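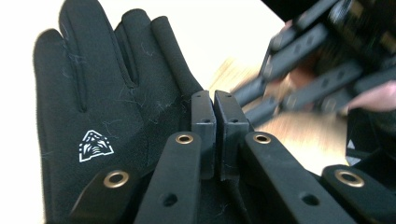 Mantenimiento de la pinza de mano: casquillos, barras y bloques de los dedos

Esta guía es para quien tiene en su mesa una pinza de mano con barras en abanico, como las dos que usamos en el taller de Dullton. Nosotros las llamamos Swati 1 y Swati 2. La escribo porque Kamran Khattak me pidió dejar por escrito lo que hago cada vez que una pinza vuelve con holgura, y porque el español no es mi primera lengua pido paciencia con alguna frase.

El trabajo completo dura una mañana tranquila. Si solamente hay que limpiar y apretar, se termina antes del café de las 11.

Cuándo hacerlo

Llevamos la cuenta de los ciclos de apertura y cierre en una hoja. Cada 1,000 ciclos hago la limpieza y el apriete. El cambio de casquillos lo hago cuando hay juego, sin mirar la cuenta. En la Swati 1 el primer casquillo se cambió con 1,566 ciclos y en la Swati 2 con 3,216, así que el número por sí solo dice poco. Lo que vale es la prueba del juego, que está explicada más abajo.

Qué se necesita

Un juego de llaves Allen pequeñas, con las puntas en buen estado
Un destornillador de precisión
Pincel de cerdas cortas
Paño de microfibra y alcohol isopropílico
Rodillo adhesivo, del que se usa para la ropa
Casquillos metálicos de repuesto (los nuestros vienen de Bronen, en bolsas pequeñas)
Galga de espesores
Fijador de roscas de fuerza baja
Una bandeja con compartimentos para los tornillos

Antes de empezar

Trabajo con dos pinzas sobre la mesa al mismo tiempo: una que se repara y otra que está bien y sirve de comparación. Cuando tengo duda de cuánto debe moverse una barra, muevo la misma barra en la otra. Es más rápido que buscar en el plano, y el plano que tenemos es de una versión anterior.

Preparar la mesa. Superficie limpia, luz desde arriba, nada de migas. Si la pinza lleva electrónica conectada, se desconecta primero y se deja el cable enrollado fuera del paso.

Un aviso sobre los guantes. Para las pruebas de agarre de tejidos usamos guantes negros, y la tela negra muestra todo: pelusa, pelos, hilos claros. Esa misma pelusa viaja a las articulaciones. Paso el rodillo adhesivo por el guante antes de cada sesión, sobre todo por el dorso y por las costuras entre los dedos, donde se queda más. Después aparto el guante y trabajo con las manos desnudas, porque los tornillos son pequeños y con tela no se sienten.

Paso 1. Limpieza en seco

Abrir la pinza del todo. Con el pincel, limpiar cada barra desde la punta hacia el cuerpo, y después alrededor de los casquillos. Girar la pinza y repetir por detrás. Los hilos largos se sacan con pinzas de punta fina, tirando despacio – si el hilo está enrollado en el eje y se tira fuerte, se rompe y la mitad queda dentro.

No usar aire comprimido. Grigoris Karagiannis lo usó una vez en la Swati 2 y pasamos dos días buscando un ruido que era una fibra metida debajo de una arandela.

Paso 2. Prueba del juego

Sujetar el cuerpo con una mano. Con la otra, tomar la punta de una barra y moverla de lado a lado, sin fuerza. Después moverla adelante y atrás. Hay tres casos:

La barra no se mueve de lado. Está bien, se pasa a la siguiente.

La barra se mueve un poco y el casquillo se queda quieto. Es el tornillo. Se aprieta en el paso 4.

La barra se mueve y el casquillo gira o baila en su asiento. Hay que cambiarlo.

Marcar con un trocito de cinta de papel las barras que fallan. Yo escribo una T para tornillo y una C para casquillo.

Paso 3. Cambio de un casquillo

Quitar el tornillo y ponerlo en la bandeja, en el compartimento que corresponde a su barra. Los tornillos parecen iguales, pero el largo cambia según la posición.

Apoyar la barra sobre un taco plano con agujero y empujar el casquillo viejo con un punzón del diámetro justo. Tiene que salir recto. Si sale torcido, el agujero del plástico queda ovalado y la barra ya no sirve.

Limpiar el asiento con alcohol y esperar a que seque. Presentar el casquillo nuevo con los dedos, comprobar que entra perpendicular y empujarlo con la prensa de mano. El borde debe quedar apoyado en toda la vuelta. Paso la uña por el borde: si se engancha en un punto, hay que sacarlo y empezar otra vez.

Paso 4. Montaje y apriete

Una gota muy pequeña de fijador en la rosca. El fijador no debe tocar el plástico, porque algunos plásticos se agrietan con el tiempo. Apretar hasta que la barra deja de tener juego y luego comprobar que cae por su propio peso. Si no cae, está demasiado apretada y se afloja un octavo de vuelta.

Trabajar por pares opuestos, primero las barras de fuera y después las de dentro.

Paso 5. Alineación de los bloques

Los dos bloques de los dedos tienen que quedar paralelos, con la misma separación arriba y abajo. Cerrar la pinza hasta dejar una ranura estrecha y pasar la galga en los dos extremos. Si arriba entra una lámina y abajo no, aflojar los tornillos del bloque, corregir y apretar de nuevo con la galga puesta.

Después del apriete, abrir y cerrar diez veces y medir otra vez. Los bloques se asientan, y la primera medida casi siempre cambia.

Paso 6. Anotar

En la hoja pongo el mes, los ciclos, qué barra y qué casquillo. La última línea de la Swati 1 dice: octubre, 705 ciclos desde el cambio anterior, barra exterior izquierda, solo apriete.

Las hojas se guardan en la carpeta Stulto, en el estante junto a la prensa. Quien termina una bolsa de casquillos, que avise a Kamran para pedir otra.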